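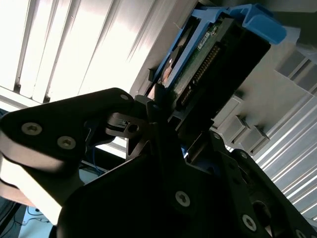
Blue drive caddy in the gripper, connector end toward the bay.

Gripper cell drifts on drive inserts, is re-teaching worth it?

Posted by Dariusz Lis, 11/12/2022

We have a Tistano arm loading drive caddies into a server chassis. It was fine until September. Now it catches the edge of the bay and faults out. The integrator says re-teach every 60 cycles. I don't buy it. Is a good cell supposed to need that?

Remigiusz Nowakowski

No. Re-teaching covers up whatever is moving. Check the screws on the finger plates first, then the clamp block. Ours had nearly 2,000 inserts on it before anyone put a wrench to it, and two screws turned by hand. After that, try a plain printed part in a fixed socket. If that drifts as well, leave the chassis alone and look at the gripper. 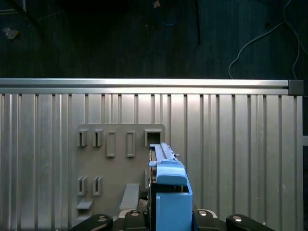 curna41 wouldn't trust the socket test much. A printed part wears, so after a few days you're measuring the plastic. Put an indicator on the fingers and run the same move 14 times.

Bustari

same fault here, we just slowed it down. seems ok so far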